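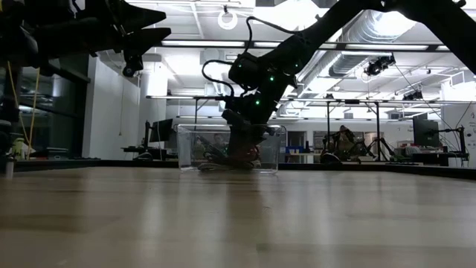

Working Group on Bench Cell Practice – Minutes
Hollusville, September 2025

Chair: Oľga Říha. Represented: Meneck, Zeman, Amthorpe.

1. Minutes of the previous meeting
Accepted with one correction: under item 4, "stop time" should read "stop distance".

2. Draft 912, shared workspaces
Zeman asked that clause 2 cover any cell where more than one arm can reach the same surface, even when only one is under power. Meneck preferred the narrower wording. After discussion the wider wording was adopted. The overlap area is to be drawn on the cell plan and the plan kept at the operator's station.

3. Reaching into containers
Amthorpe presented its comments on picking from open-top bins. Agreed text: "No person shall place a hand in a bin while an arm assigned to it is enabled. Bins shall be filled or exchanged with the arm parked and motion inhibited." A proposal to require fixed bin locators was not supported and goes back to Amthorpe for rewording.

4. Cable routing at the wrist
The draft limits free cable loops to 210 mm from the housing. Zeman considers this too tight for arms with full wrist rotation. Limit left in brackets until Zeman supplies its measurements.

5. Status lights
Meneck noted that joint indicators differ between makers and should not be used as proof that an arm is safe to approach. Agreed. A sentence to this effect will be added to clause 6 – wording by the chair.

6. Incident form
Form 3292 to gain a field for gripper type. No objections.

Actions
Říha: revised draft 912, including clause 6.
Zeman: wrist cable measurements.
Amthorpe: new text on bin locators.

Next meeting: to be set by the chair when the revised draft has been circulated.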